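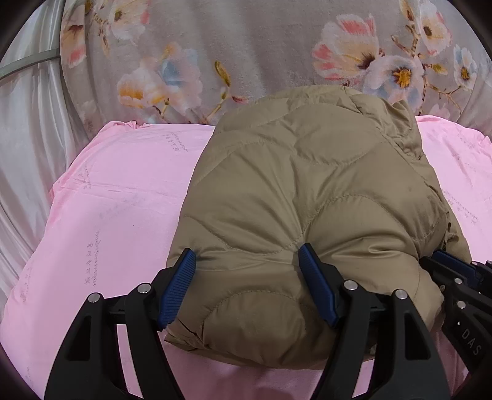

4.2 Garments with filling

The first version of Treltgate was tuned on dish towels, and it shows. A towel has two sides, four corners and no opinions. A quilted garment is a different customer: it is mostly air, the air moves when you press on it, and the shell is slick enough that a grip which looks fine can let go a moment later. We had left padded clothing out of the original plan on the grounds that it was hard, and put it back in March on the grounds that everything else was finished.

All of the work in this section was done at Ikgate, the shared workshop where the second author rents half a bench, and in the first author's spare room, where the bench could not follow. Both sites used the same hand-held tools: two-finger grippers with angled linkages and ribbed pads at the tips. The operator holds one in each hand and folds the garment as if the grippers were a pair of badly fitting gloves. The opening of the fingers and the path of the tool are logged and passed to Perron, our playback program, which drives the bench arms at Ikgate. The arms are slower than the operators and complain less.

Padded garments broke three of our assumptions. The first was that closing the fingers until they stop is a good way to find out how thick something is. On a towel this works. On a puffer the fingers stop when the operator loses patience, and the log records patience to a tenth of a millimeter. We replaced the stop rule with a target force, set by squeezing the pads against a kitchen scale until it read 200 grams. A load cell would have been the proper choice, and one was ordered. The scale is still in use.

The second assumption was that the pads should meet the cloth face on. Figure 6 shows the grip we ended up with for the folded bundle. The two fingers come in low, one on the left edge and one over the lower part, with the pads leaning toward each other, and the shell between them gathers into shallow creases. Those creases turned out to be worth having. They give the ribs something to hold, and operators soon learned to look for them before lifting. The second gripper touches the right side of the bundle, the position we call "minding." It does no lifting at this stage. In early trials it was parked off to the side, and the bundle opened like a book every time the first gripper let go.

The third assumption was that seams could be ignored. The playback program finds its grip points from the outline of the garment, and the outline of a quilted bundle is a rounded thing with no corners to speak of. The stitching, on the other hand, is easy to find and stays put relative to the filling. Kamata rewrote the grip finder over one long weekend to prefer places where two curved seams come close together. Hattori then spent much longer finding out why it also preferred the bedspread. The spare room surface is a pink cloth with faint gray writing printed on it, set in front of a flowered panel, and early builds treated both as clothing of unusual size. A plain sheet would have fixed this in a minute. We kept the cloth, having argued in Section 2 that a folding system should cope with real rooms, and it would have looked bad to back out at the first ruffle.

We planned for 600 recorded folds and have 474. Most of the shortfall is due to the pads, whose glue gives way without warning and leaves the finger bare. The repair takes five minutes and the glue takes all night. A further 14 recordings were dropped before the count was made, all from one evening on which the left and right tools were swapped in the settings file. Played back on the arms, they produced a motion that we can only describe as unfolding, and we may return to it in later work.

Operators were asked to stop at a rounded bundle and not to chase a flat one. Left to themselves, both authors kept pressing the garment down, watching it rise, and pressing it again, and the logs from that period are long and hold very little folding. Perron now ends a recording once both tools have been still for two seconds. The height of the finished bundle is not scored. Its width is, since that is what decides whether it goes on the shelf.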